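Oğuzhan Duman looks after the sorting room at Kedholm, where rental dishes come back from the Jarnen hire counter before they go out again. He has been there four years. I went in the morning, before the first van, and we talked beside the steel bench with the blue bins.

I asked him first what people get wrong about the work.

"They think it's washing," he said. "The washing is done next door. My part is what goes in which bin, and whether it's good enough to go out. If I send a chipped plate to somebody's wedding I hear about it from the counter, then from the driver, then from the bride's mother."

The bins are the centre of the job as he sees it. Rimmed pieces go into one and clear plastic into another. Anything doubtful stays out on the bench until he has had a second look. He used to put doubtful pieces in a bin of their own, but it filled up and people started treating it as stock.

"I took that bin away. Now if there's a plate on the bench, it's in my road until I deal with it."

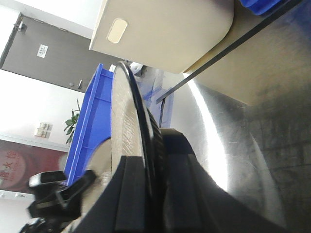
## Looking at the edge first

Duman checks the rim before he looks at the face. A chip on the face is rare, he said, and you'd see it straight off. The rim is where plates knock together in the crate, and a dark colour shows every mark.

"Stand it up on its side. Lay it flat and you're looking at the middle, which is always fine. On its side you get the edge the whole way round."

He turns each plate once with his thumb on the rim. If the thumb catches, he goes back. He doesn't wear gloves for this part, though the Ağca people who trained him did, and he tried it their way for two weeks.

"I couldn't feel anything. I passed one with a chip you could have cut cheese on."

The lights bother him more than the dishes do. Glazed pieces throw back whatever is overhead, and a hairline crack can sit right under the glare. He tips the plate until the bright patch slides off to one side, then tips it back the other way.
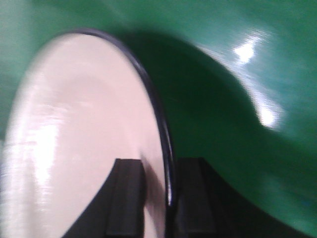

New starters hate that part, he said, as it feels slow. It takes them a couple of shifts to stop rushing it. After that he finds they're quicker than he is, mainly as they don't stop to talk.

## The turntable

I asked about the green turntable, which I had taken for the easy bit.

"It's easy when it's clean," he said. "Grease off one crate and everything slides to the outside."

He wipes the belt down at 2 in the afternoon and again at the end of the shift, and does the rollers with a separate cloth. The white ring in the middle gets done last. Crumbs collect along the gap in it where the rollers come through, and he uses a paintbrush there, a cheap one from the hardware store.

Before this they had a straight bench from Clustoneck and walked the pieces down it by hand. He doesn't miss it. His knees were bad by June and he was home late most nights.
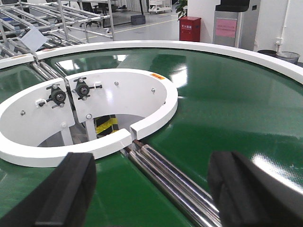
*Page last changed: June. Corrected the wipe-down time.*

The one thing he would change is the height of the bench. It suits a taller person, and he has asked for it to come down by 4 centimetres. So far he has been told it's on the list.

"I'll bring my own saw," he said, and then asked me to write that he was joking.

He gave me a plate to try before I left. I stood it on its side and turned it with my thumb on the rim, and told him it was fine. He took it back, turned it once himself and put it in the bin.

*Interview by Osamu Tsuchiya*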